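What I learned when I made a budget for hand-held grippers

In October my manager Bronisława Dudek asked me to write a budget for our small data project. I am an engineer and I never liked budgets, so I postponed it for two weeks. Then I wrote one, it was wrong, and I wrote a second one. This post is mostly about the difference between them, because a few people from other groups asked me for the numbers and I think the reasoning is more useful to them than the numbers.

My first version had one big line, the grippers. We compared two offers, one from Gurero and one from Pluko. The Gurero pair was cheaper, but the jaws could not be ordered separately. If you break one jaw, you send back the whole unit and wait. Pluko sells jaws, handles and marker cubes as single parts. Sławomir Marciniak, who repairs everything in our group, looked at both price lists for five minutes and said he would not sign for the Gurero. I was a little offended, as I already had a nice table made with their prices. But he was right, and I threw the table away.

So we ordered 3 pairs from Pluko: two pairs for work and one pair for the shelf. I recommend to put the spare pair in the budget from the first day. It is very difficult to ask for it later, when everybody thinks that the purchase is finished.
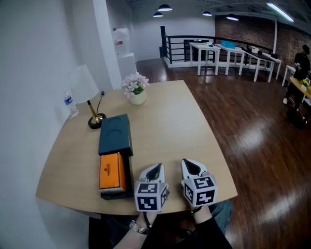 The second thing I forgot was the marker cubes. In my head they were a part of the gripper and cost nothing. But the printed faces get scratched when people put the grippers into a bag, and a scratched marker is hard for the software to read. I now plan 30 replacement faces for the year. They are cheap, only the shipping is not, so order them together with something else.

Third, furniture and small objects. I had zero for this line! Maja Bednarek sent me her list of boxes, vases, lamps and bottles, and I was surprised how long it was. She buys most of it in ordinary shops and keeps the receipts in one envelope, and the accounting office does not love this envelope. Our agreement now is a fixed sum each month, and she is free to decide what she buys with it.

Fourth, the people. A person can hold the grippers well for maybe one hour, and after this the wrists become tired and the movements become careless. My first plan had full days of recording for one operator. In the second plan two operators change places, so the cost of hours went up. We have 111 hours planned until spring. Ataberk Kahraman thinks it is too little and I think he is probably correct, but this is what the money allows.

I also asked for an offer from Dendell for storage of the recordings. I still don't have it. Dymphna Scanlon promised to call them on Thursday, and until then there is a yellow cell in my spreadsheet with a question mark inside.

If you use the Pluko parts list, please check that the screws for the jaws are included. In our first box they were not, and Sławomir had to find some in his drawer.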